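Kokia 블록 조작 데이터 README

안녕하세요, 이 폴더를 열어 보셨다면 아마 Tenier 학습 코드를 돌리려는 분이거나, 다음 수집 때 장갑을 끼게 될 분이겠죠. 둘 다 환영합니다! 원래는 제 개인 메모였는데 같은 질문을 자꾸 받다 보니 README로 옮겼어요. 문장이 좀 들쭉날쭉해도 이해해 주세요.

무슨 데이터인가요

사람이 양손에 장갑과 VR 컨트롤러를 차고 책상 위의 작은 블록을 만지는 동작을 모은 시연 데이터입니다. 로봇을 원격으로 조종한 기록은 들어 있지 않고, 사람 손의 움직임만 있어요. 나중에 로봇 손 쪽으로 옮기는 변환(리타기팅)은 Tenier 쪽 저장소에서 하니까 그 부분이 궁금하시면 거기를 보시는 게 빠릅니다.

에피소드 하나에는 머리 시점 영상, 양손 컨트롤러의 6자유도 자세, 버튼 입력, 그리고 짧은 작업 문장이 들어갑니다. 영상과 자세 모두 초당 30프레임으로 맞춰 두었어요. 처음에는 자세만 더 촘촘하게 받았는데, 맞추는 과정에서 시간축이 미묘하게 어긋나는 걸 Rongrong Tang이 찾아냈고, 그 뒤로는 그냥 처음부터 같은 주기로 받습니다. 마음이 훨씬 편해요.

작업 종류

줄 세우기: 흩어진 블록을 세워서 한 줄로 놓습니다.
색 골라내기: 문장에 나온 색만 줄에서 빼냅니다. 같은 색이 둘일 때는 문장에 왼쪽인지 오른쪽인지 꼭 적어요.
되돌리기: 빼낸 블록을 원래 자리에 다시 끼웁니다. 제일 어렵고 제일 많이 실패합니다.

작업마다 에피소드 100개를 목표로 잡았고, 되돌리기만 아직 40개에 멈춰 있습니다. 옆 블록을 건드려서 넘어뜨리는 경우가 워낙 많거든요. 그런데 저는 넘어진 에피소드도 지우지 않았어요. result 항목에 fail이라고 적혀 있으니 성공한 것만 쓰고 싶으면 그걸로 걸러 주세요. 넘어진 뒤에 다시 세우는 동작까지 담긴 것은 recover로 따로 표시했는데, 개인적으로는 이게 제일 아까운 데이터라고 생각합니다. 꼭 한번 써 보세요!

수집하는 방법

장갑을 먼저 끼고 손목 스트랩을 조인 다음, 컨트롤러를 손등에 고정합니다. 손등에 올리는 이유는 단순해요. 손가락이 비어 있어야 블록을 집을 수 있으니까요. 다만 컨트롤러가 조금이라도 돌아가면 손목 각도가 통째로 틀어지니, 시작 전에 양손을 책상 위에 올리고 2초 동안 가만히 계셔야 합니다. 이 구간이 보정에 쓰여요. 급하다고 건너뛰면 나중에 제가 그 에피소드를 붙들고 울게 됩니다...

블록은 책상의 몸 쪽 가장자리 가까이, 두 손 사이에 놓습니다. 좁은 면으로 세우고 간격은 손끝이 들어갈 만큼만 벌려 주세요. 색 순서는 매번 바꿔도 되고, 오히려 바꾸는 편이 좋습니다.
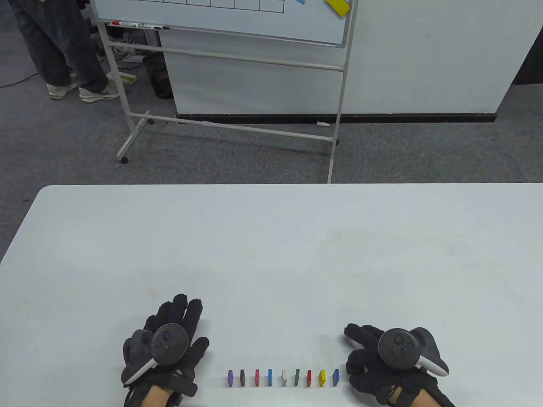
흰 책상에 흰 블록을 쓰면 분할 마스크가 자주 비어 버린다고, Živko Ionescu가 초안을 읽고 바로 댓글을 달았습니다. 흰 블록이 나오는 에피소드는 아예 빼거나, 책상에 어두운 천을 깔고 다시 찍는 게 어떻겠냐는 의견이었어요.

저도 한참 고민했는데 일단은 남겨 두기로 했습니다. 대신 흰 블록이 나오는 에피소드에는 low_contrast 태그를 붙였어요. 마스크를 쓰는 분은 이 태그를 빼고 돌리시면 되고, 영상만 바로 넣는 정책이라면 그냥 두셔도 됩니다. 천을 까는 방법은 다음 판에서 시험해 볼 생각이에요. 천 위에서 블록이 잘 서 있을지가 좀 걱정이긴 합니다.

폴더 구성

episodes: 에피소드별 영상과 자세 기록
labels: 작업 문장, 결과, 태그
calib: 시작할 때의 보정 구간만 잘라 둔 것
splits: 학습용과 검증용 목록

검증용 목록은 사람 기준으로 나눴습니다. Kourosh Safavi와 Rhiannon Probert의 에피소드는 전부 검증용에만 들어 있어요. 두 사람은 손 크기도 다르고 집는 버릇도 꽤 달라서, 여기서 점수가 뚝 떨어지면 모델이 수집자의 습관을 외웠다고 의심해 보시면 됩니다.

알려진 문제

목요일 오후에 받은 묶음은 왼손 버튼 기록이 빠져 있습니다. 자세는 멀쩡해서 남겨 두었고, no_left_button 태그로 찾을 수 있어요.

손가락 관절값은 없습니다. 컨트롤러가 알려 주는 건 손등의 자세까지라서, 손가락이 필요하면 영상에서 따로 추정하셔야 해요. 손가락이 블록을 가리는 순간에는 추정이 많이 흔들리더라고요.

배경도 늘 같은 방입니다. 다른 장소에서 쓸 모델이라면 배경 증강은 거의 필수라고 보시면 돼요. 책상 높이를 바꿔 가며 받은 것도 아직 없습니다.

에피소드를 보태고 싶다면

언제든 좋습니다! 보정 구간이 들어 있는지 먼저 확인하시고, 작업 문장은 본인이 평소 말하는 대로 적어 주세요. "빨간 거 오른쪽 거 빼"처럼 써도 괜찮아요. 저는 그런 문장이 더 반갑습니다. 올리기 전 검사는 Fitzgerald Benavides가 만든 스크립트로 하시면 되고, 오류가 나면 로그를 통째로 이슈에 붙여 주세요. 되돌리기 작업이면 제일 먼저 봐 드릴게요.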